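Mantenimiento de la celda de doble brazo

Taller Bennani, 25 de enero de 2021

Galería de la revisión periódica de la celda de manipulación de textiles. Es una celda pequeña: una mesa clara, dos brazos con pinza paralela y, como piezas de prueba, una cesta y un paño. El procedimiento lo redactó Josiane Besnard y lo ejecutan por turnos Chaimae Sqalli y Nawal Hamdy. Los textos son los del cuaderno de la celda, con algún recorte.

1. Prueba de agarre con los dos brazos

Antes de tocar ningún tornillo se hace una pasada completa a velocidad reducida, con el programa de prueba Birnitard. Sirve para oír las articulaciones y ver si alguno de los brazos llega tarde al punto.
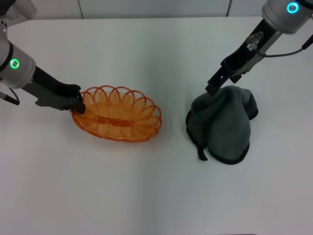 El programa de prueba trabaja siempre con una pieza semirrígida y otra blanda, porque cada una delata un fallo distinto. El brazo izquierdo sujeta la cesta naranja por el borde, en uno de sus extremos, y ahí se nota enseguida si los dedos cierran torcidos. El derecho baja sobre el paño gris oscuro, donde lo que se comprueba es la altura. Si el punto de contacto queda bajo, la pinza empuja contra la mesa y el controlador anota un exceso de par. En esta revisión el paso 31 se repitió dos veces por ese motivo, y Nawal corrigió la altura desde la consola.

2. Muñeca, conector y cable

Lo que más se estropea en esta celda son los cables de las pinzas. Se revisan con el brazo parado, primero el conector y después el recorrido hasta la pinza. El bucle tiene que quedar suelto en todas las posturas del programa, también con la muñeca girada del todo. Si el cable roza, se cambia la orientación de la salida y se vuelve a lanzar la prueba. No se ponen bridas en el tramo móvil. Los recambios son de Storkach, referencia 195, y hay dos en el cajón de abajo.

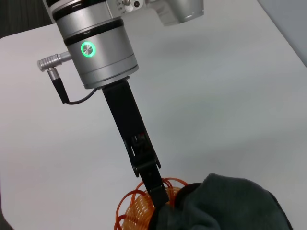 ¿Cada cuánto se cambia el cable de la pinza?
Cada 58 semanas de servicio, o antes si la funda presenta grietas o el controlador registra cortes de comunicación.

El cambio lleva poco tiempo. Se corta la alimentación de la pinza, se afloja el conector a mano y se monta el nuevo sin retorcerlo. Después hay que volver a poner a cero la apertura de los dedos; en la revisión anterior se olvidó y la celda estuvo una mañana cerrando de menos.

3. Mesa y articulaciones de los dedos

La mesa se limpia con un paño de microfibra y alcohol, sin estropajo. Las marcas leves del tablero, como las dos manchas tenues que aparecen en la foto, se apuntan en el cuaderno con su posición. Los pivotes de los dedos se limpian con pincel seco y llevan una gota de aceite Jenix 38. Con más cantidad, el aceite acaba en los paños.
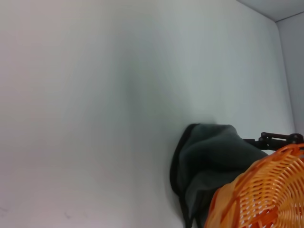 Pendiente para marzo

Cambiar las almohadillas de los dedos del brazo derecho.
Repasar el par de apriete de las bridas de las dos muñecas (Chaimae).
Pedir otro juego de cables; Doaa Bouazza tiene el presupuesto.
Pasar a limpio la hoja de alturas y dejar una copia junto a la consola.

Fotos y textos: Nouhaila Kamel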